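I've been meaning to write about fruit for ages, which tells you what sort of month February has been. It's grey, the garden is a bog, and the most exciting thing in my week was clearing out the fridge with a bowl of soapy water and the radio on.

It started with a smell. Nothing dreadful, just a sweet, slightly boozy whiff every time I opened the door, and I knew before I looked that it was coming from the bottom drawer. I'm a terror for buying fruit with good intentions. I put it in the drawer, I put a bag of spinach on top of it, and then it's gone from my mind until it leaks. This time it was two plums and half a punnet of blueberries that had welded themselves to the plastic. I had to soak the drawer in the bath!

So I sat down with a cup of tea and wrote out everything I'd thrown away since Christmas, and I did not enjoy it. Pears, mostly. A whole bag of satsumas that went blue on one side. A melon I'd been "saving" (for what? the Queen of Sheba?). My friend Uriel Arellano, who I met on a jam course years ago and who has forgotten more about fruit than I'll ever know, read the list over my shoulder and only said, "You hide it from yourself." Which stung a bit, but fair enough.

His rule is that fruit you want to eat lives where your eyes go first. At his place that means the fridge shelf at face height, with the yoghurts and the jars banished lower down. Leftovers go underneath, veg in the drawers because veg can take it, and the fruit gets the best seat in the house. I'd always done it the other way round, with the top shelf full of chutneys. I found a jar of Mutska pickled beetroot up there that I'd opened in the summer. I don't even like beetroot.

The second part of the rule is never to put fruit away straight from the shopping bag. It all gets tipped out on the table first and looked over. Anything soft gets eaten that day, anything bruised goes in a pan, and the good stuff goes in the fridge with a bit of space between each piece. I've done it four shops running now and I must say it's rather soothing, especially at six in the evening with the big light off.

Bananas don't go in, obviously. Nor do my mango and avocados until they've given up being rocks, and then in they go, quick, before they turn. Apples are the ones people argue about. My mum kept hers in a bowl on the sideboard and they went woolly within days, and she'd tell you they were meant to be like that. Mine are in the cold now and they've stayed lovely and crisp, so sorry, Mum.

Anyway, pictures, with fruit and fridge and basket:

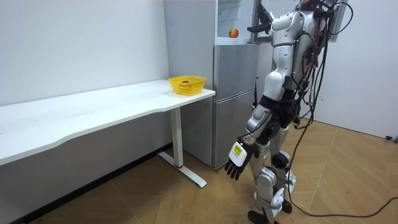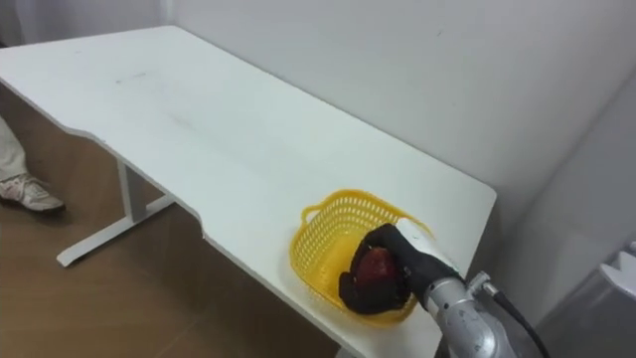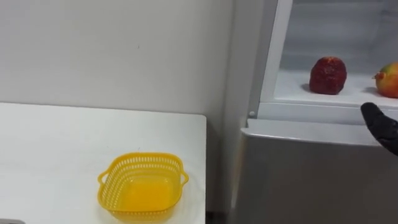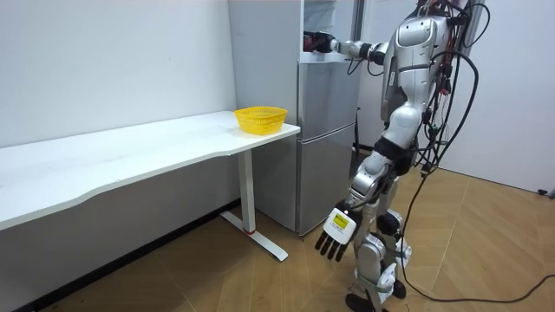

Baskets are my new obsession, I'm afraid. I used to have a big china bowl for the sorting-out part, a very handsome thing from Grustard that weighed as much as a toddler, and everything at the bottom of it sweated. What I want now is something like the yellow one on the white table in the third picture, with rows of little slots all the way round the sides and a loop handle at either end so you can carry the lot over to the fridge in one go. You could rinse your grapes in it as well and let it drip over the sink. Mine will have to be green, to go with the tiles, and it'll have to be plastic, because wicker and wet strawberries are no friends of each other (ask me about the stain).

I've been round the shops already. Rekodmont had one that was nearly right but the handles dug in, and the ones at the market were so bendy I could fold them in half. There's a Sproģis one I quite fancy but it's 32 pounds, and for 32 pounds I'd want it to go and pick the fruit itself. I shall hold out for the spring sales.

The chutneys, meanwhile, have moved to the door, where they rattle. I've got used to it. I've eaten a pear every day this week, a proper ripe one with juice down my wrist, and the drawer smells of nothing but carrots. Next job is the freezer, and I already know there are gooseberries in there from two houses ago. If anyone has a good gooseberry crumble recipe that isn't too sharp, pop it in the comments, please, and I'll try it on Uriel first.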